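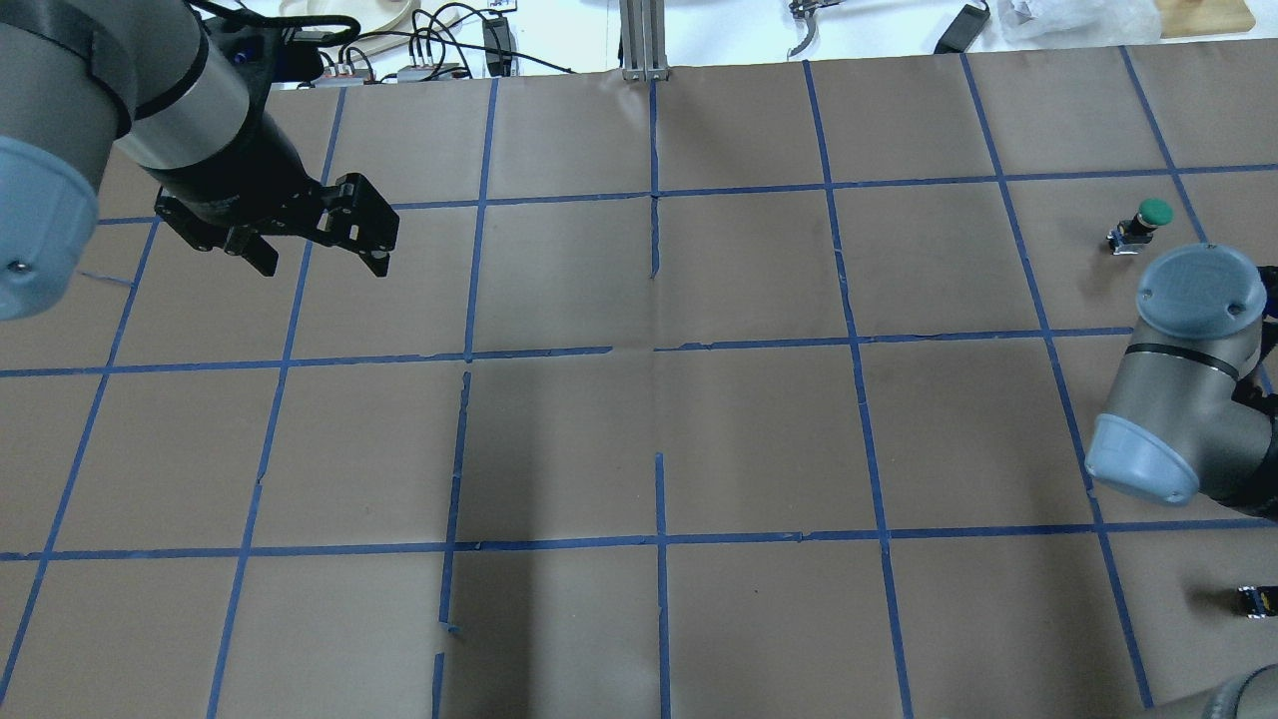 Porarier chore trials, progress note to Naqvi
September 5, 2026
From: Maham Farooqui
cc: Hilkka Ikonen

Short one, full numbers come with the November report.

Where we are: 88 runs logged on the tabletop tasks, 49 finished without a person stepping in. Mostly pick and place, plus button presses. Better than spring but not a product. Cups and boxed goods go ok. Cloth is still bad. Folding a dish towel takes roughly 8 minutes when it works at all and I would not put that in front of a store manager.

Two arm work: handing an item from one arm to the other is the weak spot. Drops, or both arms wait on each other. Hilkka rewrote the timing part, testing now.

Shelf restocking (Trernholm store): 3 visits done. Staff polite, not impressed. Facing up cans fine, anything in a soft bag no. They asked about mopping, told them thats outside this grant.

Money: on budget except gripper pads, wearing out faster then planned. Fotudex quoted for a batch, quote attached.

Need from you:
- ok to move the leftover travel money to parts
- answer on the second store, they keep asking

Can machines do the chores yet? Some, slowly, with someone standing by. Will say so in the report.

Maham

Print this page | E-mail this page

Recent reports
Trernholm store visit notes
Towel folding, first results
Porarier parts list

Contact | Copyright 2026 Porarier | Back to top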